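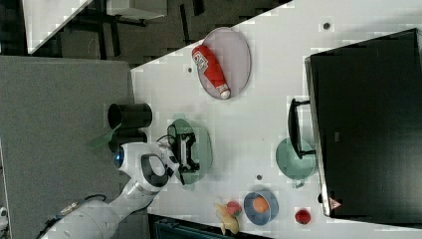
Ketchup bottle lying across the oval plate, with the green plate and black cup on the same white table.

Dustlow Tabletop

A set of pictures of plates, cups, bottles and other kitchen things on a white table, put together at Distthorpe by Lok-yiu Chiu and Shih-chieh Man.

What is in it

3,000 pictures in 2 folders. The folder called "set" has tables laid out tidily. The folder called "unset" has things left wherever they ended up – bottles on plates, cups on their sides. The larger black appliance stays on the table in both folders and has its own label.

Labels

There are 11 labels, listed in labels.txt. A few rules we kept to:

Plates are labelled by shape and colour, so "plate, oval, pinkish-grey" and "plate, round, green" are separate entries.
See-through items count as whole objects even where something covers part of them.
A bottle lying on a plate gets the tag "on", with the plate named second.
Cups are tagged "upright" or "side".

Splits

400 pictures are held back for testing. The rest are for training. Please don't move pictures between the two.

Known problems

Pale green items are easy to miss against the white table. Shih-chieh went through these again in December and corrected the ones he found, but some will be left.

Older copies used the Zaren label names. Run rename_labels.py before mixing them with this version.

Changes and corrections go to Lok-yiu Chiu.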